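How to Cover a Worktable with White Paper

A white top makes small work easier to see and saves the table underneath. I cover mine in May and again when the paper gets too marked up to use. The method is the same for a desk, a craft table or a kitchen table you want to borrow for a weekend.

What you need

Heavy white paper on a roll, wider than the table if you can get it
Double-sided tape
A sharp utility knife and a few spare blades
A metal ruler, 18 inches or longer
A soft, dry cloth
Sandpaper, 80 and 200 grit, if the top is rough

Paper weight matters more than brand. I have used Brenum and Wetton rolls and both lie flat after a night under books. Thin drawing paper tears at the corners within a week.

Prepare the top

Take everything off the table and wipe it down. Scrape off old glue and tape with a plastic scraper. If you can feel a bump with your palm, it will show through the paper. Sand it with the 80 grit, go over it again with the 200, and wipe off the dust. Let the top dry overnight if you used a damp cloth.

Decide now whether the paper will go all the way to the edge or stop short of it. On a table with a wood border I stop at the border. The edge is where sleeves and forearms rub, and paper that wraps over it lifts first.

Cut and lay the paper

Unroll the paper curl side down and let it rest for an hour. Cut it two inches too long at each end.

Run one strip of tape along the far side of the table, just inside the border. Leave the backing on the other strips for now. Line up the paper with the far side and press it down from the middle out to the corners.

Fold the loose part back toward the far side. Peel the backing from the next strip, bring the paper down over it, and smooth it with the cloth. Work toward yourself one strip at a time. If a wrinkle forms, lift the paper back to the last strip and lay it again. Don't try to push it out to the side.

Waraporn Jitpraphai, who taught me to do this, puts tape only on the four sides and leaves the center free. It makes changing the paper faster. I find it shifts when I write on it, so I add two strips across the middle.

Trim

Set the ruler against the line of the border and cut with light strokes. Two or three passes are better than one hard one, which will score the wood. Change the blade as soon as it starts to drag.
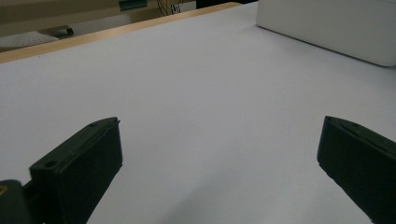 Pick up the offcuts and save the larger ones for patches. To patch a stain, lay a piece over it, cut through both layers at once, and swap the pieces.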